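Household Water Use: Handout 2
Posted September 2021 by the course instructor, Wernville

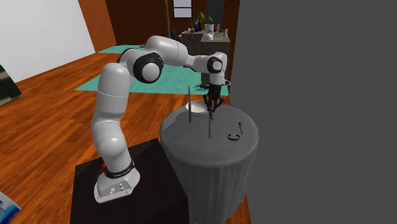 Most indoor water goes to toilets, showers and laundry. Read your meter at night and again in the morning – if the dial moved and no one ran a tap, look for a leak.

Worked problem: a house in Flinville uses 500 gallons in 2 days. What is the daily use? How much is left after saving 60 gallons a day?

Bring your February bill to class.

Comments (2)
Is the Salinas reading still required?
My bill from Nundora is in cubic feet, do I convert it first?

Contact the course office | Back to top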